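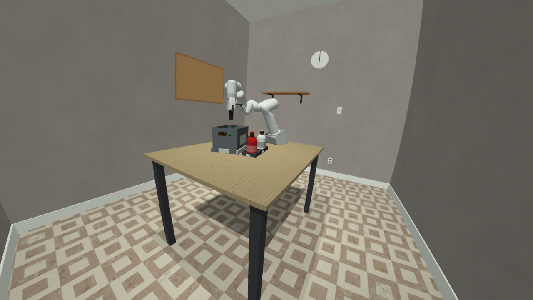
Bottle duty at Lardale: the simulated arm over its crate.

Mirjam Postma has spent since March moving drinks that don't exist. Her simulated arm must learn to shift bottles between tray and crate, and it learns by copying her. By Tuesday teatime she had recorded 200 attempts and kept 93. 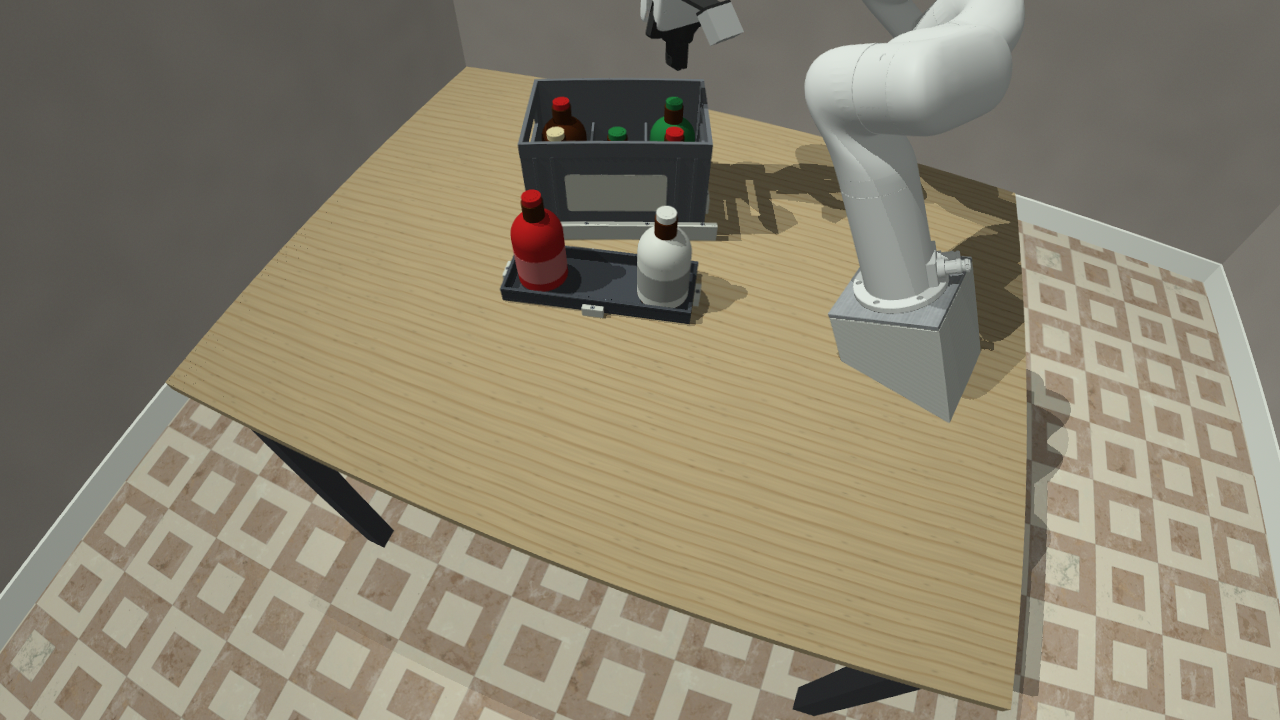

Why throw any away?
Because the learner copies everything, dithering included.

Postma is a ditherer. She hovers, reconsiders, goes in from the left.
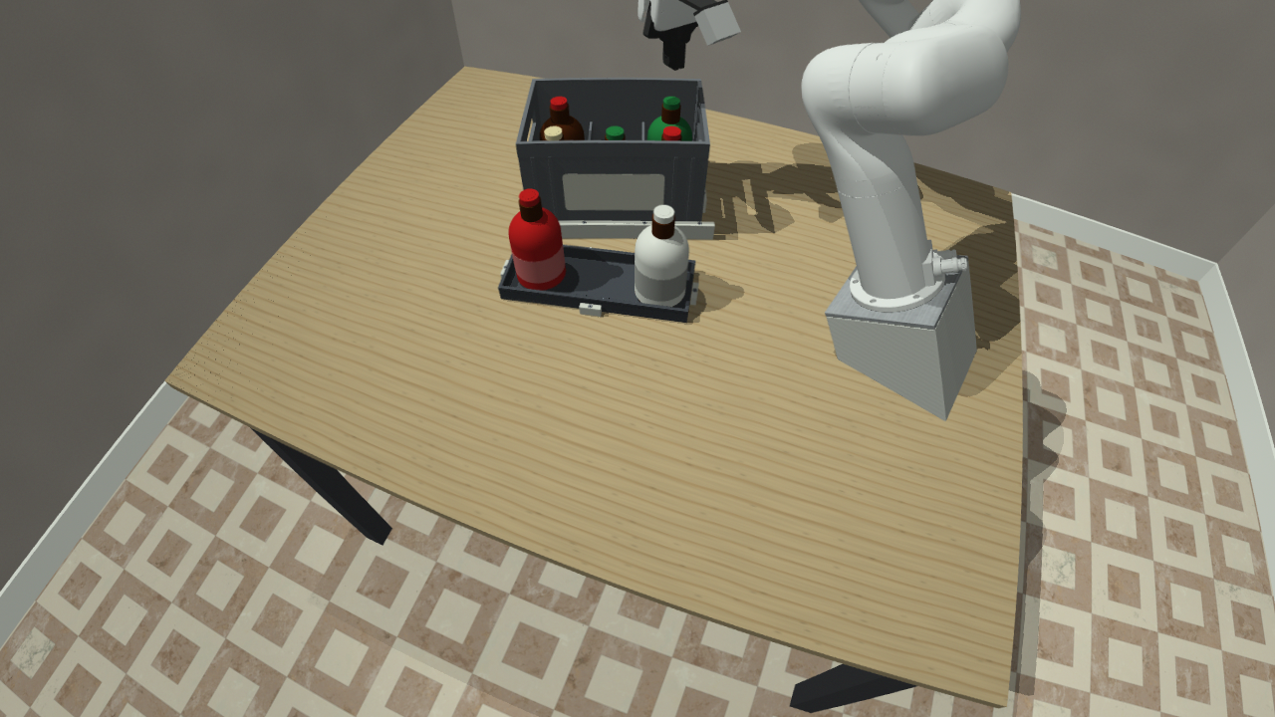 Her colleagues prefer the word "variation", and have put it in a slide. The software, Lukivex, has no view on the matter and files her worst efforts beside her best until she deletes them.

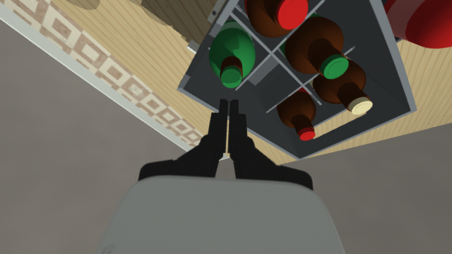

Renders: Lardale / Avico

The target is 2318 keepers. Postma has asked for a better chair.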